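Éloge du petit déjeuner qui ne change pas

Par Anwara Selvanayagam

Il y a des gens qui voyagent pour le plaisir de découvrir, au réveil, ce que l'on mange ailleurs. Je les admire beaucoup, je les écoute raconter leurs soupes du matin, leurs galettes, leurs fruits découpés en étoile, et puis je rentre chez moi et je fais griller deux tranches de pain. J'ai longtemps cru qu'il s'agissait de paresse. À présent que j'ai passé l'âge de m'excuser pour si peu, j'aimerais défendre ici cette habitude, avec ce qu'elle suppose d'objets modestes : un grille-pain, un bol, un gobelet ou une tasse, et une table sur laquelle les poser.

Commençons par la table, puisque c'est là que tout se gâte. Chez ma mère, on dressait le couvert du lendemain avant d'aller se coucher. Les bols étaient retournés contre la poussière, la cuillère à droite, le beurre sous sa cloche pour qu'il ait la bonne consistance au matin. Enfant, je trouvais cela un peu triste, cette table déjà prête pour une journée qui n'avait rien demandé. Je le fais maintenant tous les soirs, et je peux vous dire que descendre l'escalier à demi endormie pour trouver son bol à sa place est une des rares douceurs que l'on puisse s'offrir à soi-même sans dépenser un centime.

Mon amie Manju Shukla, avec qui je me dispute à ce sujet depuis des années (nous avons partagé un appartement rue Asmont, et l'on ne connaît bien quelqu'un qu'après l'avoir vu manger avant huit heures), soutient exactement le contraire. Elle mange debout, devant la fenêtre, ce qui lui tombe sous la main. Un reste de riz, une pomme, parfois un morceau de fromage avec les doigts. Elle prétend que mon couvert dressé est une petite tyrannie, que je me donne des ordres la veille pour m'obéir le lendemain. Il y a du vrai là-dedans, je le reconnais volontiers. Mais je remarque aussi que, lorsqu'elle vient dormir à la maison, elle s'assoit, elle prend deux tartines, et il faut ensuite la pousser dehors pour qu'elle attrape son train !

Vient la question de l'appareil. J'ai eu entre les mains, au mois de mai, le catalogue de la maison Guvia, qui propose désormais un modèle à neuf niveaux de brunissage, avec un écran. Neuf niveaux ! Je n'en connais pour ma part que trois : pâle, bon, et celui que l'on gratte au-dessus de l'évier. Le grille-pain à deux fentes me paraît être une des formes achevées de la cuisine domestique, au même titre que la louche ou la passoire. On y met deux tranches, on appuie, on attend. Ceux à quatre fentes prennent la place d'une boîte à pain et ne servent à plein que le dimanche, quand la famille est là, et encore, la famille ne se lève jamais en même temps. Quant au mini-four, que l'on me vante à chaque repas de quartier, il dessèche la mie et il faut s'accroupir pour surveiller.

J'ai payé le mien 300 francs, à l'époque où l'on comptait encore ainsi, chez Majumder, la quincaillerie en bas de la côte. Le vendeur m'avait montré comment vider le tiroir à miettes, geste que j'accomplis depuis avec une régularité dont je ne suis pas peu fière. Il a été réparé une fois. On m'a proposé bien sûr d'en acheter un neuf, et j'ai tenu bon, non sans mal, car il faut presque aujourd'hui présenter des excuses pour vouloir garder un objet qui marche.
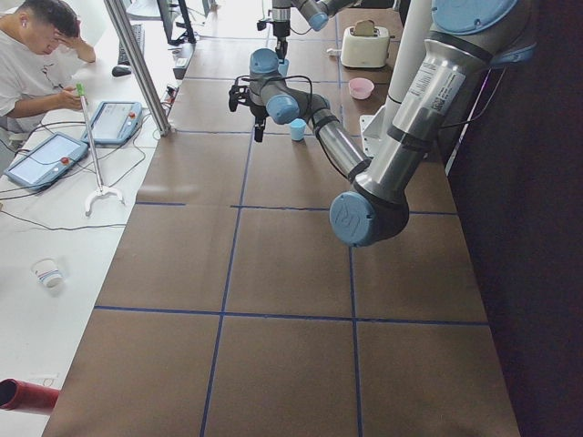

N° 200 — 10/6/23

Le pain, lui, dépasse. C'est un détail auquel je tiens beaucoup : une tranche qui sort de la fente se laisse prendre sans ustensile, alors qu'une tranche trop courte vous oblige à aller la pêcher au fond, appareil débranché, en pestant. Je coupe donc mon pain un peu haut, et tant pis pour les bords qui restent blonds. Manju aime justement ces bords-là. C'est un des terrains d'entente que nous avons trouvés.

Pour ce qui est du bol et du gobelet, je serai plus accommodante. J'ai connu la période où tout devait être assorti, et j'ai même cédé au service complet de chez Tirkavano, gris perle, qui s'est ébréché pièce après pièce jusqu'à disparaître dans les soucoupes des pots de fleurs. Depuis, je prends ce qui vient. Un petit bol rose à côté d'un gobelet bleu clair, cela me va parfaitement, et le plastique a l'avantage de survivre aux petits-enfants. La couleur du matin n'a pas besoin d'être harmonieuse, elle a besoin d'être reconnaissable : chacun retrouve la sienne, et l'on évite ces négociations interminables qui refroidissent le lait.

On me répondra que je fais bien des histoires pour une tartine. Un lecteur m'a écrit, après ma chronique sur les torchons, que l'on pouvait vivre très heureux sans réfléchir à ces choses, et je le crois sans peine. Seulement je ne vois pas pourquoi l'on réserverait l'attention aux grands repas, ceux pour lesquels on sort la nappe et l'on prépare trois jours à l'avance, quand le petit déjeuner revient chaque matin, sans invités, sans compliments, et que c'est lui, au bout du compte, que nous aurons le plus souvent mangé.

Je termine ces lignes un peu tard, la cuisine est rangée, il me reste à sortir le pain du torchon et à retourner les bols. Manju arrive demain par le premier train. Elle dira qu'elle n'a pas faim, alors je coupe quatre tranches.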